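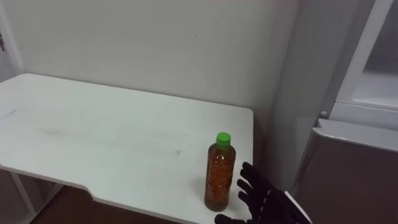
Four fingers up, thumb out front, still a gap to close. The bottle on the white table.

3/18/20

I owe this blog a post about the grasping work, mostly so I can stop explaining it at dinner.

The question is small. When a robot hand goes after a bottle, when should it decide what shape to be in? The usual answer in our code was "at the end." The arm would carry the hand over, stop politely, and then the fingers would sort themselves out as if the bottle had come as a surprise. It looked like a person patting their pockets for keys.

The method we've been trying, which lives in a repo called Fumen for reasons that made sense in June, shapes the hand on the way in. The fingers fan out before they're anywhere near contact, and the policy predicts the whole reach and the hand shape together, as one thing. I trained it on 644 recorded reaches. That sounds like a lot until you've sat through them.

Clear bottles are a pain. The depth sensor looks straight through the plastic and reports something between a bottle and a rumor. Fill it with tea and things improve, though you then get a shadow on the table that the old model was quite fond of. It once closed very carefully on a shadow. Full marks for finger placement.

Results, such as they are. I ran 80 trials with each version, same bottle, different starting spots. The old one (we call it Bakine) dropped, tipped or missed the bottle in 31 of them. The new one did that in 7. I was pleased for most of an afternoon, and then I moved the bottle nearer the edge of the table and the number got a lot less pretty. I haven't finished that set, so no figure yet.

What I think is going on: most of the old failures came from the thumb. It arrived late and pushed the bottle over before the other fingers had anything to say about it. With the hand already open and the thumb placed in front of the base, a bad approach tends to end in a clumsy grasp, and a clumsy grasp still counts. My scoring has no column for elegance.

Things I still don't like. The policy slows down so much in the last stretch that you could make more tea. It also treats a bright green cap as very important information – swap in a white cap and the aim drifts upward. I suspect I taught it to look for green. More caps are on order.

Next up is the Fada set, which has mugs in it. Mugs have handles. I'm not looking forward to handles.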